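Katia Pace
2018-10-04

Thread on what office computers draw when they are switched off. I have spent most of this year on it, so it will run long.

First, terms. "Off" in a modern desktop is the state called S5. The operating system is shut down, memory contents are gone, the fans are stopped. The power supply is still connected to the wall and still running one small circuit.

That circuit is the standby rail, 5 V. It exists so that a button press, a network packet or a clock alarm can start the machine. The button on the front of an ATX computer does not switch mains power. It asks the board to ask the supply to start.

So the only real off is the rocker switch on the back (if there is one), a switched power strip, or pulling the plug. Everything else is standby with a friendlier name.

The site is the Ternitz office. 144 desktop towers, all bought secondhand, several model years mixed together. We sub-metered the desk circuits on one side of the building last winter for an unrelated reason, and the overnight line did not go where I expected it to go.

I expected it to sit near zero after the cleaners left. It sat on a flat shelf all night, every night, and all weekend. Flat is the giveaway. Anything with a thermostat makes teeth on the graph. Standby loads make a shelf.

Single machines next. I used the Kong plug meter, which resolves tenths of a watt and is decent at low load. A lot of cheap meters are not. Below a few watts, with a bad power factor, they will happily show you zero or a number that wanders.

Power factor matters here. A supply in standby draws short current spikes, and the input filter capacitors add a reactive part. If you clamp an ammeter on the cord and multiply by line voltage, you get volt-amps. You do not pay for those on a small commercial tariff. Read watts.

Typical tower, shut down from the menu, network cable in: 3 W. The spread between models was smaller than I had guessed. The spread between BIOS settings on the same model was larger.

Monitors, since people will ask. They were metered separately and are not in any figure in this thread. The newer ones are well under a watt in sleep. The older ones are going anyway.

Where it goes inside the tower: the standby converter itself, the network chip listening for a wake packet, USB ports left powered for charging or keyboard wake, the management controller on boards that have one, and a status LED or two. The LED gets blamed a lot. It is the least of it.

The converter is the part you cannot configure. It is a separate small supply inside the big one, and its efficiency at very light load is set by whatever the designer was asked to meet in the year it was built. Early ones are poor. They were sized for waking the machine, and idle loss was not a number anybody bought on.
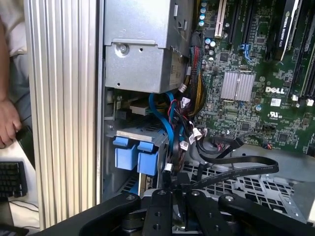
Photo: Hoi-yan Chang

Sticking with the supply for a moment. The efficiency badge on the label describes the main outputs at a set of load points. It tells you very little about the standby circuit. Two supplies with the same badge can behave differently with the computer off, and we saw that.

Also, for anyone who reads this and reaches for a screwdriver: leave the supply housing closed. The bulk capacitors behind that sheet steel sit at a few hundred volts and can hold charge after the cord is out. Nothing in this thread requires opening one. All of it is done from a firmware menu.

The setting that does most of the work has several names. Deep Sleep, Deep Power Off, ErP, EuP 2013, S5 Maximum Power Savings. It tells the board to cut nearly everything hanging off the standby rail when the machine is shut down.

With it enabled, the same typical tower dropped by 2 W. What remains is mostly the converter idling and the bit of logic that watches the button.

What you lose: wake on LAN from S5, in most cases. USB charging with the machine off. Wake by keyboard. On some boards, wake by clock alarm survives. On others it goes too. The manual will not always say. Test it.

Wake on LAN was the whole argument for leaving it alone. The old patching routine shut everything down in the evening, woke it at night, patched, and shut it down again. A reasonable design when it was written.

We changed the order. Machines now patch at shutdown and finish at the next start. Anything that misses a cycle gets flagged. This took far longer to agree on than the firmware change took to apply, and I would budget for that if you are planning the same.

A small group still needs remote wake. Those stay in S3 overnight with the setting effectively unused, because S3 draws a little more than S5 but comes back on a packet every time. They are left out of the savings figure.

Applying the setting: most business-class firmware can be changed from the operating system with the vendor's configuration tool. Push a script, reboot, read the value back. Do read it back. A fair share of ours reported success and kept the old value until a second reboot.

The rest were done by hand, at the desk, with a keyboard. Tedious. Hoi-yan Chang did the Brelitz wing that way and logged the firmware version as she went, and that log has since been more useful than the asset register.

One trap. On the older boards, loading firmware defaults clears the setting. So does a dead clock battery. A machine with a flat coin cell will quietly return to the higher draw after every power cut, and its clock will be wrong as well, so look for bad timestamps and you will find most of them.

Second trap. Windows fast startup does not perform a full shutdown. It writes the kernel session to disk and goes to S4. Depending on the board, the deep setting may apply to S5 only, or to S4 and S5. There is usually a separate line for it in the menu. We turned fast startup off everywhere and stopped thinking about it.

Third trap, and this one cost me a week. A docked USB hub with its own adapter can feed power back into a tower through a port. The meter on the tower then reads lower than it should. Unplug everything except the cord and the network cable before you write a number down.

Results. Setting rolled out in February, sub-meter compared against the same circuits with the old shelf as baseline, off-hours only. Saved to date: 1101 kWh.

Sanity check, which you should always do with this sort of thing. Two watts across the fleet is a constant 288 W. Divide the saving by that and you get 3,823 hours of off time, which fits nights, weekends and holidays for the period. If it had not fit, I would have gone looking for the error before posting.

In money, it is modest. It pays for the meter and some of the staff time. I would not sell it to anyone as a budget measure. As a change that needs no hardware and does not alter how anyone works during the day, it is fine.

Why not switched strips? Tried on one row. People turn them off with the machine still running, the disks do not like it, and the strips themselves have an indicator lamp and a surge module that draw power. They also end up behind the cabinet where no one can reach them.

Why not just replace the fleet? Some of it is being replaced, for other reasons. Newer units draw less when off, and the setting is often on by default. Keeping a working tower for another few years and changing one line in the firmware still looks sensible to me.

Replies asked about replacement supplies. We had a few Barkov units in as spares. They fit, and they measured slightly better in standby than the originals they replaced. Slightly. Not a reason to swap a supply that works.

Also asked: laptops. Different problem. An adapter with no laptop attached draws very little if it is recent. A full battery being topped up draws in bursts, so a spot reading is useless. Log it overnight or leave it out.

Printers are next. The large one by the stairs has a sleep mode that it leaves by itself at intervals, and I have not yet found which job or network query is waking it. The graph has teeth. Will add to this thread when I have something.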